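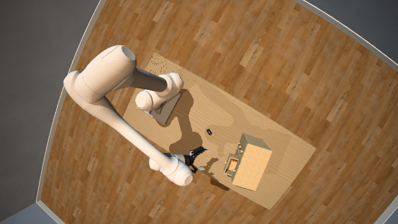
**Unit 4 handout: Comparing grippers and controllers in simulation**
Course staff: Hjørdis Eide (lectures), Shoaib Awan (laboratory)

## 4.1 Purpose of the unit

Students are asked to compare two controllers and two finger sets on a drawer task, first in simulation and then, in Unit 6, on the laboratory arm. The comparison is graded on method. A group that reports a poor controller carefully will receive more credit than a group that reports a good one without stating its test conditions.

The notes assume that Unit 3 (contact models and friction) has been completed. Students who missed the January session should obtain Michalis Tzanetos's summary from the course office before starting.

## 4.2 The task

The workspace is a table carrying the arm, a small cabinet with a drawer, and one small black object lying on the tabletop. Each episode has two stages:

1. Pick up the black object and release it inside the open drawer.
2. Push the drawer until it is closed.

The stages are scored separately. An episode that fails stage 1 may still be run through stage 2, and this should be done, as drawer contact is where the two controllers differ most.

The object is small compared with the opening between the fingers. Most early failures come from the approach: one finger lands on the object and pushes it away before the other has closed. Approach height and closing speed must therefore be fixed before any comparison begins, and both values must be written in the report.

## 4.3 Conditions to be compared

| Condition | Controller | Fingers |
|---|---|---|
| A | Gevel (position) | Standard |
| B | Gevel (position) | Porkano |
| C | Ronda (impedance) | Standard |
| D | Ronda (impedance) | Porkano |

Gevel follows a joint path and takes no account of contact force. Ronda allows the wrist to yield along a chosen axis. For stage 2 the yielding axis should be set across the direction of drawer travel, so that a small error in alignment does not jam the drawer against its side.

The Porkano fingers are longer and narrower than the standard set. They reach the drawer bottom without bringing the wrist close to the cabinet, but they deflect more under side load. Groups should consider whether a gain in stage 1 is paid for in stage 2.

## 4.4 Number of episodes

Each condition is to be run for 2,000 episodes. The starting position of the object is drawn at random within the region given in the configuration file; the cabinet does not move. All four conditions must use the same list of seeds. If they do not, the paired test in Section 4.6 is not valid and the report will be returned.

Last year one group stopped condition C at 964 episodes and compared it with complete runs of the others. The result was probably correct, but it could not be accepted as submitted.

## 4.5 Points to check before a long run

- Confirm that the gripper is fully open at reset.
- Confirm that the drawer begins each episode at the same extension.
- Move the forearm through its full range once, slowly, and watch for contact with the table edge. The solver does not report light contact of this kind as a fault.
- Check the overhead view with shadows on and off. The shadow of the wrist can fall close to the object, and the Blomqvist detector has been known to shift its estimate toward a dark region.

The last point concerns groups that use camera input. Groups reading the object position directly from the simulator should say so in the first paragraph of the report — results from the two kinds of input are not to be mixed in one table.

## 4.6 Analysis

Report the success rate for each stage and each condition, with a 95 percent interval. For the comparison of controllers, use McNemar's test on paired episodes, holding the finger set fixed. The same procedure applies to the comparison of finger sets.

Failures are to be sorted by cause: missed grasp, drop during transfer, release outside the drawer, drawer jam, time limit. Two members of the group should sort the same sample independently and report how often they agree.

## 4.7 Submission

One report per group, no longer than six pages, with the configuration file attached. Questions on the simulator go to Ivar Hovland; questions on the statistics go to Linnea Myklebust. Requests for more computing time must reach the laboratory before 4 p.m. on the day of the run.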